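April, cell 2, dish handling

Picked this up from Lamai at 3:40. Her handover note says the drift is fixed. I have read that sentence in this notebook before, in my own handwriting, so I am going to write down what was done and leave the word alone for a while.

The complaint, for anyone starting here: the gripper comes down toward a rim and closes a little to the left of where it was told to. It isn't bad enough to miss every time. It is bad enough that the people upstairs blame the policy and we blame the mount, and then somebody retapes the table and we all feel better.

What Lamai did:
Took both fingers off, cleaned the seats, put them back. Retorqued the screws on the linkage arms and the finger blocks. Ran the Ullard homing routine twice. Left the wrist camera where it was.

What I did:
Checked her screws with a paint pen mark on each. No movement after 64 open/close cycles with nothing in the fingers. Then another 500 with the foam block. Still no movement. So the screws were either never the problem or they needed more load than foam gives them. I lean toward the first.

Next I went after the table reference. The tape grid was laid when the cell came over from Caltville, and every offset in the config file assumes it is where it was then. I don't trust it. One of the long strips has a ragged edge where it has lifted or torn, and you can't measure to an edge like that and claim a number.
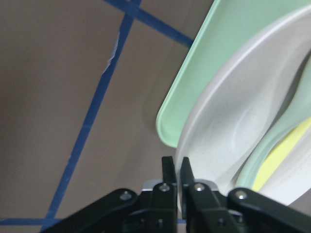
Wrist view, fingers at the rim of the speckled bowl. Torn tape edge at upper left.

Yupin's argument is that the tape doesn't matter, the arm has its own encoders and doesn't look at the grid. True for the arm. But we place the dishes by the grid, by hand, and then compare against where the arm thinks they should be. If the strip is off, the error we are chasing could be ours. She said that would be embarrassing. I said it would be cheap.

I also don't like the stack as a test piece. Leaning tableware gives you a different rim height depending on how it settled, and a wide curved rim will forgive a sideways error at one spot and punish it at another. For calibration I want the Nonby test cylinder back on the table. It went to Arboleda with the spare controller and I have asked for it two times now.

Things I am not convinced of:
- That the homing routine does anything when the fingers are already closed. The manual says open first. Our script doesn't.
- The 2000 hour service interval on the linkage. Where did that come from? It is in our sheet but I can't find it in theirs.
- That the camera bracket is stiff. Pushed it with a thumb and the picture moved. It came back, but I don't know how exactly.

To do before anyone changes an offset:
Pull the torn strip and scribe the line into the table - tape over it afterward if people want the blue. Fix the script so it opens before homing. Dial indicator on the left finger, ten closes, write down all ten including the ugly ones.

Lamai, please don't touch the config until the indicator numbers are in here. If they come out clean I'll apologize to the linkage.

5:15. Script changed, not tested. Strip still on the table, couldn't find the scraper.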